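Feltgate fridge pick-up returns in August

Feltgate residents can have an old fridge or freezer taken away from the kerb again from August, after the council voted to bring back the service it dropped two years ago.

Pick-ups will cost $40 and must be booked by phone. Fridges need to be empty, with the doors taken off or taped shut, and on the nature strip by 6 am. Pension card holders will pay nothing for their first booking.
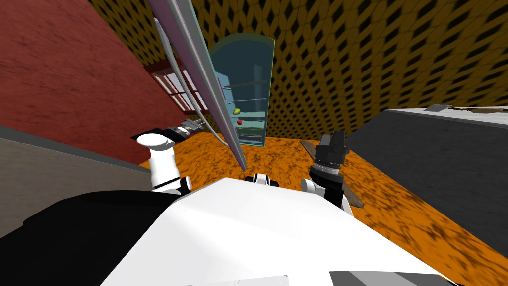

Norbert Sipos told the meeting the fee was still too high for renters, who often get left with a dead fridge when a lease ends. He wanted it halved.

Councillor Shadi Smadi said the price covered the truck and the degassing — nothing more. Almost 90 fridges were dumped along Stollitz Road last year, he said, and clearing them cost far more.

Bookings open on Sunday.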